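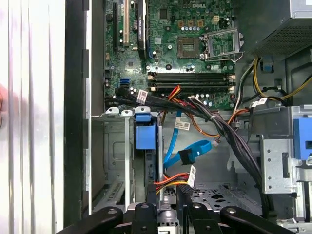

Fig. 1. Desktop case, side panel off. Green Dell board, CPU socket open, memory slots empty.

Unit 4 - Board Layout and Cable Routing

Read before the bench session. Tag numbers go on the Ibarra sheet.

4.1 Socket
In Fig. 1 the retention bracket and lever are up and the pin array is exposed. Keep fingers, tools and cable ends away from the pins. A bent pin usually means a new board. If the socket will stay empty overnight, fit the plastic cover.

4.2 Memory
Four slots, a latch at each end. Open the latches, line up the notch, press straight down until both ends click. With two modules, follow the slot order in the service manual - it differs between models.

4.3 Expansion slots
Vertical in Fig. 1, left side of the board. Identify each slot by length and key position. Color is not a standard and varies by maker.

4.4 SATA
One black plug is seated next to the blue port. The blue cable ends in a loose black connector. Trace a loose data cable back to its other end before plugging it in. The connector is L-keyed and goes in one way only.

4.5 Harness
The main bundle follows the lower edge of the board. Leave the white labels on. Route power leads clear of fans and drive bays, and do not pull on the wires to free a plug.

For the bench: draw the harness path for your own case and mark every unconnected end. Due in June with the Unit 5 sheet.

Tallarari Technical Courses - Hardware Service I - Handout 22 - Back to top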